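I grew up in a house where letters got read out loud at the kitchen table, usually twice, and usually with someone arguing about what the writer meant. So I suppose it was always going to end like this: me, running a small translation and letter-reading business above a shoe repair shop in Wenberg, with a dictionary propping up the window.

Hi, and welcome to Coltis! I translate family papers. Old letters, postcards, recipe cards, baptism records, the back pages of diaries, the note your grandmother tucked inside a hymnbook. I work from German, Dutch and Danish into English, and I'm happy with the old handwriting too (the spiky German kind that looks like a row of fence posts is my favorite, and yes, I know that's odd).

## How it started

I spent years translating manuals for the Truter company, mostly for pumps and valves. It was steady work and I learned a lot about gaskets. Then a neighbor came by with a shoebox of letters from her great-aunt, who had left home at 19 and written back to her sister for most of her life. Would I take a look at one or two?

I took a look at all of them. It took me the whole winter, evenings and weekends, and by the end I knew what that woman paid for coal, which cousin she couldn't stand and how badly she missed plums. I gave notice at Truter that June. My neighbor still has the shoebox, and now she has a binder to go with it.

## What I do all day

People think translating is mostly looking up words. Some of it is! But with family papers a lot of the work is sorting out who's who. Every family seems to have four people called Anna, and the letter writers never bother to say which one has the cough. I keep a running list of names for each job, and you'll get that list along with your translation, question marks and all.

I also go over every translation on paper before it goes out. I can read a page on a screen five times and sail right past a missing word, and then there it is in print, plain as day. My printer and I are very close.
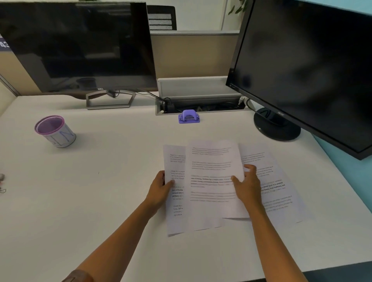
## What you'll get from me

Every job comes back as a typed translation, laid out page by page so you can follow along with the original. Where I can't make out a word, I leave a gap and say so. Where I have a good guess, it goes in brackets. I don't tidy up anyone's spelling jokes or soften the rude bits, so please read it through before you hand it around at a reunion (I've had a phone call about that).

Short letters usually take me 2 weeks. Bigger collections depend on the handwriting, and I'll look at a few sample pages before giving you a price. The biggest set I've done so far ran to 2,589 pages, all from one very chatty family of grain merchants, and I was a little lost when it was over.

## Sending me things

Scans are best, and phone pictures are fine if the light is good. Please keep the originals at home if you can. If you're nearby you're welcome to bring them in, and we can spread out on the big table and go through them together. First visits are free and run up to 90 minutes, though I'm bad at watching the clock once somebody opens an envelope.

I'm on the second floor, across from the Mercado bakery. The street door sticks, so give it a good push. Mornings are for translating and I let the phone ring, but from one o'clock on I'm glad to talk.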